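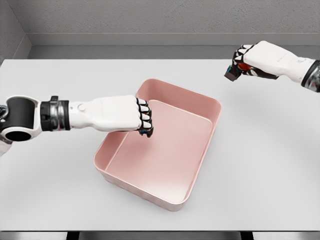
Folton Twin-Hand Kit: two months in, and would I buy it again?

Posted in: Workshop reviews

I've wanted a pair of robot hands since I was nine, so take all of this with a pinch of salt. The kit arrived in March as a big flat box of arm parts, two hands in their own foam trays and a memory stick with the simulator on it. No paper manual, which annoyed me more than it should have.

Do the simulator first. I can't say this strongly enough! My mate Kwame Adjei, who shares the bench with me at Drendmont (our workshop, down behind the tyre place), went straight for the screwdriver and had an arm bolted together by teatime, then spent the rest of the evening finding out he'd no idea how to drive it. I stayed on the laptop with a virtual white table and a pink tray and had a lovely time dropping things on a floor that didn't mind.

The first task I set myself was dead simple. Right hand carries a small thing over to the tray, left hand waits by the rim and keeps out of the way. My left hand did not keep out of the way. I had it in a loose fist right over the rim of the tray, knuckles down, which felt tidy until I tried bringing the other arm across and the pair of them met in the middle. Park it further back than you think you need to. There's a setting called rest offset, buried two menus down, and it's worth digging for.

The hands themselves are the best bit. Black fingers with white caps on every joint, so you can see how far each one has curled without squinting (handy on a small laptop screen). The grip presets are good for anything chunky and rubbish for anything thin. I ended up making my own, and saved 124 of them before I found out you can't sort the list. Come on, Folton.

The simulator also lets you run a move over and over while you get on with something else. I set one going 1,000 times while I did the washing up and had a chat with my sister, and came back to a nice long log that I could only read by scrolling. An export button would be grand.

Building the real arms took me three evenings. The wrist bands are fiddly, the screws are tiny, and one bag was short, though Folton sent more without any fuss. Cable routing through the elbow is a pig of a job and I'd get a second person to hold the torch.

Before this I had the Grurnetti single arm, which is cheaper and much easier to put together, but it's a pincer on a stick and I was bored of it by the second month. If you only want to move blocks from one side of a desk to the other, get that and save your money.

Good: the hands, the simulator, the spares service.
Bad: no printed manual, that presets list, elbow cables.

Four stars from me. I'd make it four and a half if they sorted the list.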